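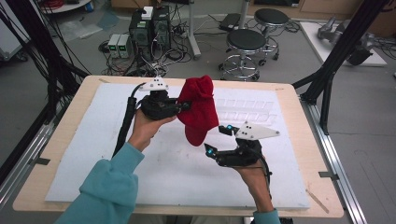

White foam work board on a wooden table, red cloth held above it. Stools behind.

Dimis Foam Table Board – White, Large

Big white foam board for the top of a work table. Lay it down, work on it, lift it off when you're done. Goes on a wood table without scratching it and gives you a plain pale background, so small parts and bits of thread show up fast. Good for sorting, folding, mending, fabric samples, anything you'd otherwise do straight on the bare wood.

What to know before you order

Foam is foam. Leave boxes or trays sitting on it and you get faint marks. They don't hurt anything and most people stop noticing, but if you need a perfect surface for product photos keep a second board put away clean. Specks wipe off with a damp cloth. No solvents, no hot irons, no cutting straight on it – put a mat under the knife.

Measure your table first!! The board should sit flat inside the edge with a bit of tabletop showing all round. If it hangs over it will sag at the corners and we can't take it back for that.

Thickness 11 mm. Cut to order, so tell us the width and length in the notes box. Trimming it later yourself is fine, long blade, slow, use a metal ruler.

Price
Single board – $129
Pack of four, same size – $370
Cutting is included. Shipping is worked out at checkout, it goes flat in a big carton and the carrier charges for that.

Goes with

Enberg round stool, black top, chrome base, on wheels. Low back order at the moment, next lot in March.
Partanen grip sheet, goes under the board if your table is slick. Cut it a little smaller then the board so it doesnt peek out.

Returns

Unused boards in a stock size, 100 days, you pay the freight. Custom sizes no, sorry. Arrived with a crushed corner? Keep the carton, send a picture and Nelli Peltonen in orders will get a new one out to you.

Color is white only. We get asked for gray a lot – not yet.

Contact us | © Zaseo Workroom Supply | Back to top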